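Keeping apples on open shelves instead of in the fruit bowl
Posted by Fergal Madigan, March
9 replies · 336 views · 5 shares

Right, I'm converted! We finally cleared the paperbacks off the white cube shelves in the kitchen at Flastancombe and I've started keeping fruit there, spaced out so nothing touches. The apples look wonderful and I eat far more of them now they're at eye level. Anyone else do this?

marrowfat
Love it, but mine went soft in a week. Apples want the cold — bottom of the fridge, in a bag with a few holes.

Fergal Madigan
Depends on the apple, surely? The big red ones from the Clalport market go fast, I'll give you that, but my russets were lovely after 2 weeks on the shelf.

pippin_jen
Russets keep for ages anywhere, so that's cheating! Keep them away from your bananas though, they'll turn each other. I gave the bananas a hook by the back door and it's made such a difference.

marrowfat
Still say fridge. A warm kitchen is no place for fruit.

dekitz_lane
Can't stand a cold apple, sorry marrowfat. Mine live on the shelf and I go along with a basket before baking and pick out whatever's getting on a bit. Crumble most weekends — no complaints from anyone in the house!

pippin_jen
Ooh, the basket's a good idea. I've got a lidded box from Dhillon and everything sweats in it. Do you line the shelves with anything?

dekitz_lane
Nothing at all, just the bare white board, and it wipes clean in seconds. Red apple, red basket, plenty of empty cubbies still to fill: 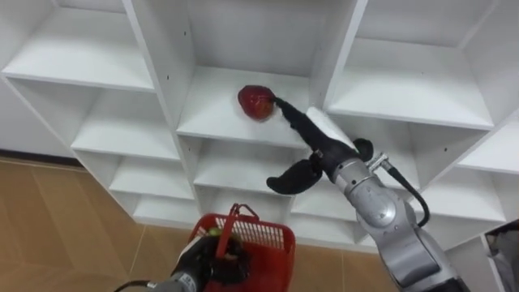

Tudur Gwilliam
Bare board is fine until one goes off underneath and you don't notice. I'd put a sheet of newspaper down and turn them every few days.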